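Handout 4, Home and Small-Shop Builds. Read before Tuesday's session. Bring your own laptop and the servo you soldered last time.

# Flattening a Soft Mat: Task Notes for the Two-Arm Rig

The rig we are building in the Lustomton shop has two short arms on one post. Each arm has a padded paddle at the end, with no fingers. The controller is the Varix board from Handout 2, and the frame is the Coltinix rail kit, cut down to fit through a normal bathroom door.

The first real task is a small one. The rig has to press a rubber bath mat flat on a tile floor. It does not have to pick the mat up or carry it. Someone places the mat by hand and the arms do the pressing.

## Why we start from hands

Before writing any motion code, do the job yourself on the floor at home. Kneel and lay the mat with its long side across in front of you. Press with both palms at the same time. Pay attention to where your wrists end up and how far apart your hands are. Those two things set the starting pose for the paddles.

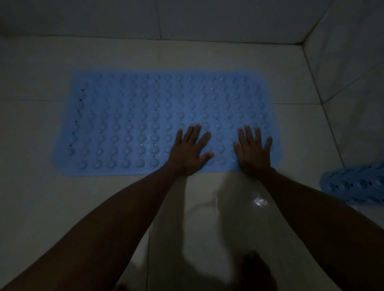 *Notes by Shewit Woldegiorgis, Lustomton shop, Room 903*

The hands are about one hand's width apart, with the heels close to the near border and the fingers pointing toward the far edge. The forearms come in from the two sides and make a wide V. Copy that V when you set the shoulder angles. If you set the arms parallel, the elbows run into the post on our frame.

Look at the border too. It is a smooth, flat band, and the inside of the mat is all raised bumps with small drainage holes between the columns. A paddle pushing on the bumps gets an uneven contact reading. A paddle on the band gets a cleaner one, but the band is narrow and easy to miss. Our plan is to press on the bumps and average the reading over a short time.

## Settings for the first run

| Setting | Value |
|---|---|
| Hold time per press | 3000 ms |
| Contact samples averaged | 200 |
| Serial port number in the script | 3122 |
| Paddle spacing | measure your own hands |

Leave the hold time alone until the rig has done a full set of presses. People always want to shorten it first.

## Order of work

1. Clamp the post. Check it by pushing sideways, hard.
2. Power the board from the bench supply, not the battery.
3. Home both arms with no mat down.
4. Place the mat. Line up the near border with the tape.
5. Run `press_pair` once at low force.
6. Lift, wait, and check all four corners by hand.
7. Write down which corners came up before you change anything.

Keep the supply and the board on the shelf, well away from the floor. We will do one set of presses on a dry tile panel and one on a panel that has been sprayed with water. Switch the power off before you spray, and wipe up anything that lands near the post.

## Vision part

The camera script is called Wubshet, after the folder it was first saved in. It finds the mat by color. That should be easy with a blue mat on cream tile, but two things can upset it.

Glare is the first. A wet floor under a ceiling light gives a small white spot, and the script may read that as an edge. Mask out anything brighter than the limit at the top of the file.

A second mat is the other. If another blue mat is lying off to the right and only part of it shows, the script will sometimes join the two into one long shape. Keep the largest whole rectangle and drop any shape that touches the side of the picture.

Dim light also makes the grout lines very faint. Do not use them for alignment. Use the tape.

## For your notebook

- Your own hand spacing, and the distance from the heel of your hand to the mat border
- A sketch of the arm angles, seen from above
- Corner results for each press, dry and wet panels on separate pages
- Any stall message from the board, copied word for word

Spare paddle pads are in the drawer under the drill press. The gray ones are too stiff for this, so take the black foam.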